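Cuaderno del taller – sábado por la tarde, septiembre

Hoy tocaba mesa de fregado y me lo he pasado en grande. Llevaba semanas queriendo juntar en un mismo sitio los cepillos, la botella y el cubo con asa, y por fin está todo fuera de las cajas. Apunto lo que hay y lo que voy pensando, que luego el lunes no me acuerdo de nada.

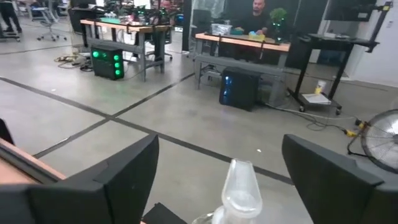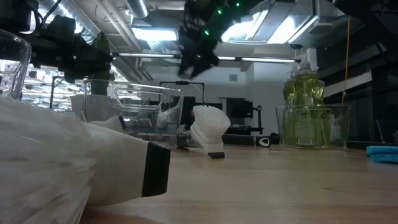

Empiezo por los cepillos, que son los protagonistas. El de cabezal en forma de concha es mi favorito con diferencia. Se queda de pie en su base negra, ocupa poquísimo y encima es bonito, con esos nervios que parecen de vieira de verdad. Lo he buscado en la hoja de compras y entró con el pedido de Stokonico, junto con otras cosas que todavía no hemos abierto. El grande, el blanco de cerdas largas, es otra historia: tumbado se come media mesa y no hay manera de que se quede quieto si le das un golpecito en el mango. Pero qué gusto de cerdas! Muy tupidas, y vuelven a su sitio en cuanto las sueltas.

El de mango negro largo con la presilla blanca pide gancho a gritos. Tumbado al fondo no hace nada y acaba siempre debajo de algo. Propongo una barra en el lateral del banco, a 90 cm del suelo, para colgarlo y de paso colgar lo que venga. Si a alguien le parece baja, que lo escriba aquí debajo.

Sobre el recipiente transparente: me gusta que se vea lo que hay dentro sin levantarlo, y el asa viene muy bien para llevarlo de un banco a otro. Lo malo es que al ser transparente se nota todo, cada huella y cada gota seca. Lo he fregado con el jabón de Nimri (el de bidón, el de siempre) y ha quedado estupendo, aunque en las esquinas hay que insistir. Ahí el cepillo grande no entra y el de concha sí, justo. Primera conclusión útil del día.

Con la botella de vidrio estoy menos contento. El cuello se va cerrando y ningún cepillo de los que tenemos entra por ahí, los he probado uno a uno en el fregadero. Por fuera, perfecta. Por dentro, agua caliente, unas gotas de jabón, tapar con la mano y agitar, o sea, lo de toda la vida. Hace falta un limpiabotellas fino, de alambre. En el catálogo de Berton vienen 11 modelos y he marcado dos, el recto de 140 mm y otro más largo que se puede doblar. Me inclino por el que se dobla, pero casi que pediría los dos y salimos de dudas.

Cosas sueltas:

El vaso de plástico transparente se pierde de vista sobre la madera clara, ya lo he tirado dos veces con el codo. Ponerle una goma de color o cambiarlo por otro.

El tablero claro queda precioso con la luz del techo, pero el agua no le sienta nada bien. Para lo mojado, bandeja siempre – y secar la base negra del cepillo antes de devolverlo a la mesa, que deja cerco. Le he dado aceite a una esquina para probar, la del fondo a la derecha. No apoyar nada ahí hasta el martes.

La lista de Jurko sigue diciendo "cepillo blanco" a secas y así no hay quien se aclare. Los he rebautizado: concha, grande y presilla. Si os gustan los nombres los paso a las etiquetas de las cajas.

Pendiente: barra y ganchos, limpiabotellas, bandeja con borde (alrededor de 2 cm de alto bastaría), otra goma para el vaso. Y abrir el resto del pedido, que tengo unas ganas tremendas de ver si vienen los estropajos de fibra.

Recojo a las siete. La botella la dejo boca abajo en el escurridor.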